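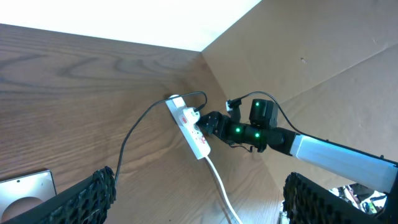
Firouzeh Rezaei wanted it said first that she had been against buying the thing. She had seen two-armed bench kits come and go, she told me over a very large pot of tea, and most of them ended up under a dust sheet with somebody's coat on top. So when the Forkuden arrived at Stojanovska's test shop she gave it until November and went back to her own work.

I had asked to talk to her and to Priit Mets together, and I'm glad I did, as they finish each other's sentences and disagree about nearly everything. Priit looks after the plug and socket jobs, the dull end of appliance testing, where something has to be pushed into a power strip and pulled out again all day long. "It sounds like nothing," he said. "Then you try teaching it to a machine, and you find out how much your thumb knows."

The Forkuden comes as a pair of arms, each with a two-fingered gripper, along with the software and a camera that rides at the wrist. That camera is what won Priit round. With one arm doing the plugging, the other can hang back and watch from close by, and he can see on his screen whether the pins are square to the holes. "Before, I was crouching with a torch in my teeth," he said. "My knees are very grateful."

Firouzeh is fonder of the finger pads, the knobbly black ones, which she says hold a smooth plug far better than the flat sort they had on an older Plastoveo machine. She is less fond of the cables. "You have the strip's cables, and then you have the robot's cables, and they are all looking for each other," she said, and Priit laughed and admitted that he had spent most of his first 5 days with it moving wires out of the way.

Setting up took them 14 days in all, a good deal longer than either had hoped. The printed guide is thin - Priit called it a leaflet - and they leaned heavily on Shanti Bhardwaj at the supplier's support desk, who answered their messages patiently and, once, well past her supper. A new job now takes Priit 30 minutes to teach if the socket is upright and easy to reach, and most of a morning if it is tucked into a corner.

Would they buy it again? Priit said yes before I had got to the end of the question. Firouzeh took her time, poured out what was left of the tea, and said she would want a better guide and a second set of pads in the box. "But I do use it," she said. "I booked it for the whole of next week, and he's cross with me."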